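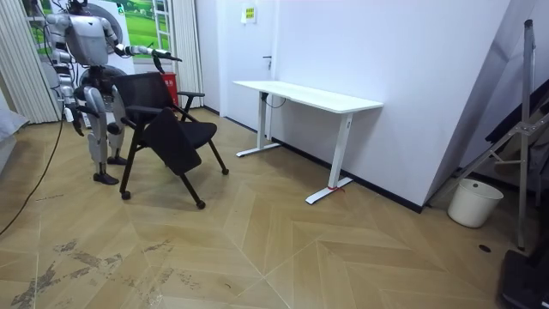
Fetura teleoperation kit – a long-ish review after a term of pushing chairs about

Reviewed by Ermira Berisha, November 2024

I should say at the start that I came to the Fetura as a teacher of robots and not as a builder of them. My job is to stand in a headset with a controller in each hand, do an ordinary chore through the robot's arms, and then do it again until we have enough good runs to train on. For this review the chore was office chairs: walk up behind one, get a hand to the backrest, and move it to wherever it ought to be. It sounds like nothing at all, and I was quite looking forward to an easy few weeks!

Well, chairs on castors are wriggly things. Ours has a mesh back and a fold-down writing tablet, and the tablet gave me more bother than everything else put together, as it swings when you turn the chair and you forget all about it until a robot knee is on its way there. If you're choosing a first chair to practise with, pick one without.

Now, the kit itself. You get the headset, two hand controllers, a foot pedal and the recording software, and ours was talking to the robot within an afternoon. The arms follow you beautifully. I had used the older Khokhar set before, where there was always a small lag between my hand and the robot's, and I used to find myself holding my breath while I waited for it to catch up. With the Fetura I stopped thinking about it by the second morning – lovely.

The fingers are a more mixed story. Curling them all together is easy and feels natural. Curling them over the top of a chair back, with the thumb where you want it, takes patience, and I never got the two hands to feel equally good. My left was always a touch behind. Latifa Tazi, who shares the sessions with me, had precisely the opposite complaint, so perhaps it says more about us than about the gloves of code between us and the robot.

Walking is done with the pedal and a lean of the head, and I did not love it. Small steps are fine. Shuffling sideways to line up with a chair that has drifted is slow work, and after 50 runs my neck knew all about it. We settled on 4 short sessions a day with a proper sit-down after each (in a different chair, thank you).

The recording side is where I'd spend the money again. You tap the pedal to start, tap to stop, and a double tap throws the run away without any fuss. We kept 124 runs in the end and I could find any one of them in moments. Notes can be added by voice, too, which suits a talker like me.

Grumbles: the headset strap is stiff, the manual skips over calibration in half a page, and the battery door on one controller came loose in the first week. Fetura posted a new one and were very kind about it.

Would I recommend it? For arm work, gladly. If your task needs a lot of careful footwork, do try it for a day first.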